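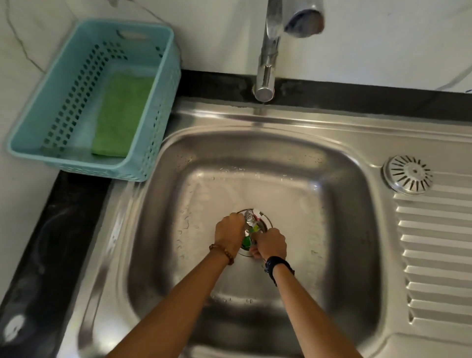
Photo: Prastenico library

Sivum Payment Tracker: Pre-Release Safety Checklist
Build reviewed for the September update. Comments by the Prastenico test desk.

The checklist covers the phone and tablet versions. Each line is marked Pass, Fail or Recheck. Anything marked Fail has to be fixed before the build goes to the store.

Sign-in and lock screen

1. App asks for a passcode or fingerprint on every cold start. Pass.
Comment: Also tested after a forced restart of the phone.

2. App locks itself when left in the background. Recheck.
Comment: Locks after 10 minutes on the phone. On the tablet it stayed open through lunch. We think the setting is not saved the first time it is changed — change it, close the app, open it again and look.

3. Balances are hidden in the app switcher. Pass.

4. Wrong passcode limit works. Pass.
Comment: The message still says "try later" and gives no time. Please add one.

Loan and payment entry

5. Payment amount will not accept letters or a minus sign. Pass.

6. Notes field stops at 255 characters. Fail.
Comment: Typing stops where it should, but pasting does not. A long note pasted from an email went in whole and the loan would not open again until we deleted it from the web side.

7. Large payments ask for a second confirmation. Pass.
Comment: The limit is set at 2,000. A payment of exactly 2,000 goes through with no question. If that is the intent, the help page should say "over 2,000."

8. Extra payment toward principal is shown on its own line. Pass.

9. Switching from monthly to bi-weekly keeps the start date. Recheck.
Comment: Kept on 2 of our test loans and moved to the first of the month on the Quintana one. That loan was imported from a spreadsheet, so look at the import first.

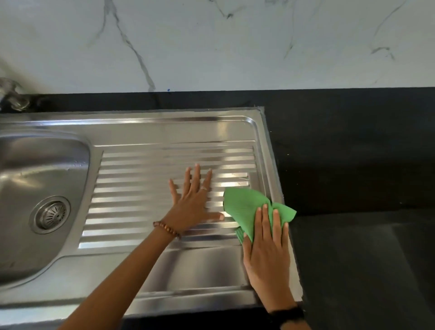

Data storage and backup

10. Local file is encrypted when the phone is locked. Pass.

11. Backup to the Prellham server uses a secure connection. Pass.
Comment: Old certificate was refused, as it should be.

12. Restore from backup brings back all loans and reminders. Fail.
Comment: Loans came back. Reminders came back turned off, with no notice to the user. Someone could miss a due date this way.

13. Exported PDF leaves out the full account number. Pass.
Comment: Last four digits only. The file name still has the lender in it, which we can live with.

14. "Delete my data" removes the server copy. Recheck.
Comment: The server cleans up on Wednesday night. Look again after it runs.

Open items for the next build

Fix 6 and 12. Retest 2, 9 and 14 on both devices. Item 7 needs an answer from the product side only — no code change is being asked for yet.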